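Why I Stopped Saving the Good Stuff

My grandmother's old house in Trundau had a cabinet nobody was allowed to open. Okay, my mother could open it, twice a year, with a dust rag. Inside were the good plates, the good glasses and a gravy boat I never once saw gravy in. When the house was sold, the whole lot went to a dealer for 189 dollars. I ate my lunch off a paper towel that day, standing up in an empty kitchen, and I've been a little mad about it ever since.

So I'll come right out and say it: I think saving nice things for later is a bad habit that we've dressed up as good manners. I grew up thinking it was respectful. You keep the fancy soap in its wrapper. You keep the candle unlit. You wear the ratty sweater all winter so the good one stays good (and then moths get the good one, ask me how I know!).

I used to be terrible about this. I bought a wool blanket from Nomell the year I moved to Akanda, and it lived on a closet shelf for 3 winters while I shivered under a fleece thing with a broken zipper. Why does a blanket even have a zipper? Anyway. One February night the heat went out and I finally dragged the wool one down, and it was the best sleep I'd had in that apartment. I lay there in the morning feeling like a dope.

People will tell you it's about money, and sure, part of it is. If you can't replace a thing, you're careful with it, and I don't blame anybody for that. My grandmother had good reasons to be careful. But I've watched friends with plenty of money do the same thing with a ten-dollar jar of jam. It sits in the back of the fridge waiting for company, company comes, and they put out the cheap stuff anyway.

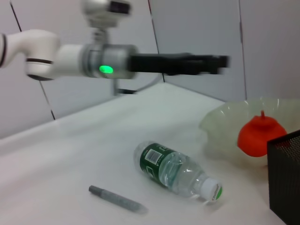
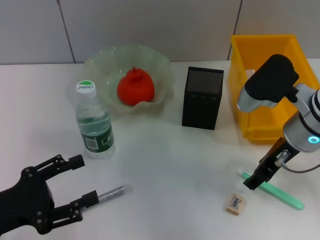 Wultotora wrote back after I put a shorter version of this in my newsletter: I'm with you on the jam, but leave my teacups alone. I have 2 left from a set of my aunt's and I like knowing they're up there. Using them every day would make me nervous, and then I wouldn't enjoy the tea either.

Fair enough, and I chewed on that one for most of a Tuesday. I do think there's a difference between keeping something because you love looking at it and keeping it because you're waiting for permission. The teacups sound like the first kind. My blanket was the second kind, and so was a bottle of olive oil that went rancid while I held out for a dinner party.

Where I still disagree is on the nervous part. I was nervous with my nice mugs for maybe a week. Then I chipped one, said a bad word, and kept drinking out of it. It's my favorite now, and it's in the sink as I type this, waiting to be washed along with last night's good plates.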